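Lesezeit: 4 Minuten

Selbstständig am Küchentisch: meine Haushaltstipps für Leute, die zu Hause ihr Geschäft führen

Als ich mich mit meiner kleinen Beratung selbstständig gemacht habe, dachte ich, das Schwierigste wären die Kunden. Von wegen! Am schwierigsten war der Küchentisch. Da stand morgens die Butter neben dem Angebot für Munasinghe, und beim ersten Termin hatte ich einen Marmeladenfleck auf der Auftragsbestätigung (ich habe sie dann eben noch mal ausgedruckt). Inzwischen arbeite ich im dritten Jahr von zu Hause, und ein paar Sachen haben sich eingespielt, die ich euch gern weitergebe. Ein Büro mit Glastür habe ich immer noch nicht, aber die Butter hat jetzt ihren Platz.

Der Tisch hat Schichtwechsel

Um 9 Uhr ist Frühstück vorbei, egal wer noch Hunger hat. Dann wird abgeräumt, einmal feucht gewischt und einmal trocken hinterher, und erst danach kommt der Laptop auf den Tisch. Ich nehme dafür lauwarmes Wasser mit einem kleinen Spritzer Spülmittel. Auf geöltem Holz bitte sparsam damit sein und den Lappen gut auswringen! Wer einen empfindlichen Tisch hat, legt sich eine Schreibunterlage aus Filz hin, die schluckt auch das Klappern beim Tippen, was meine Kundin bei Windham am Telefon sehr zu schätzen wusste.

Gegen Kaffeeränder auf Holz hilft mir übrigens ein bisschen Speiseöl mit einer Prise feinem Salz, mit einem weichen Tuch in Faserrichtung eingerieben. Vorher unbedingt an einer Stelle testen, die man nicht sieht. Bei lackierten Tischen lasse ich das komplett.

Belege gehören nicht an den Kühlschrank

Ich habe meine Quittungen früher unter Magnete geklemmt. Thermopapier mag das überhaupt nicht: Wärme, Licht und Fettspritzer vom Herd, und nach einem Sommer steht da gar nichts mehr drauf. Meine Steuerberaterin war begeistert, wie ihr euch denken könnt. Jetzt wird jeder Bon noch am selben Tag abfotografiert und wandert dann in eine Papierhülle, dunkel und weit weg vom Ofen. Klarsichthüllen mit Weichmacher nehme ich dafür auch nicht mehr, die haben mir eine ganze Tankquittungssammlung ausgebleicht.

Alles, was ich zum Arbeiten brauche, muss abends in einem Rutsch verschwinden können. Ein Korb, ein Tablett, ein alter Weinkarton, völlig egal, Hauptsache, man kann ihn mit einer Hand tragen und mit der anderen die Tür aufmachen. Geflochtenes sauge ich ab und zu mit dem Bürstenaufsatz aus, weil sich in den Ritzen Krümel und Papierstaub sammeln, und danach gehe ich mit einem weichen, kaum feuchten Tuch drüber. Nicht einweichen und nicht auf die Heizung stellen, sonst wird das Flechtwerk irgendwann brüchig.

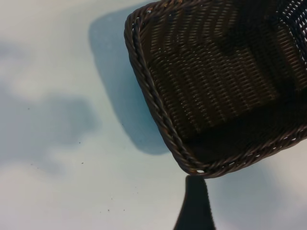
Kundenbesuch in der Wohnung

Kommt selten vor, aber wenn, dann immer an dem Tag, an dem es gestern Fisch gab. Mein Rezept: Fenster weit auf, richtig durchziehen lassen, und auf dem Herd einen kleinen Topf Wasser mit einem Schuss Essig leise simmern lassen. Das riecht erst mal streng, also bitte rechtzeitig anfangen! Ich plane dafür 60 Minuten ein, dann ist beides weg, der Fisch und der Essig. Als die beiden von Rureo wegen des Jahresvertrags hier waren, haben sie gefragt, ob ich frisch gestrichen hätte. Ich nehme das als Kompliment.

Die Kaffeekanne mache ich vorher mit Natron sauber: einen Teelöffel hinein, heißes Wasser drauf, stehen lassen, gut ausspülen. Den Unterschied schmeckt man, ehrlich. Bei Alukannen lasse ich das Natron weg, die laufen davon dunkel an.

Kabel, Ladegeräte und der ewige Salat

Klopapierrollen! Ich weiß, das sieht nicht nach Unternehmensberatung aus, funktioniert aber prima. Kabel locker in Schlaufen legen, reinschieben, außen draufschreiben, wozu es gehört. Bei mir stehen 8 Stück davon hochkant in einem Schuhkarton, und seitdem suche ich das Druckerkabel nicht mehr hinter der Brotdose.

Feierabend, und zwar so, dass man ihn sieht

Das Projekt für Tundolthorpe hat mich letztes Jahr im Oktober fast jeden Abend bis 9 am Tisch festgehalten, und irgendwann haben wir alle auf dem Sofa gegessen. Seitdem gibt es bei mir eine Tischdecke. Wenn die draufliegt, ist Schluss mit Arbeit. Sie ist aus Baumwolle, geht bei sechzig Grad in die Maschine, und ich ziehe sie nass in Form und hänge sie glatt auf, dann spare ich mir das Bügeln. Für Rotwein: sofort mit einem sauberen Tuch tupfen, nicht reiben, dann Mineralwasser drauf und wieder tupfen. Klappt bei mir meistens, wenn ich schnell genug bin.

Wie macht ihr das mit dem Drucker? Meiner steht immer noch auf der Mikrowelle, und so langsam hätte ich gern eine bessere Idee.

9 Kommentare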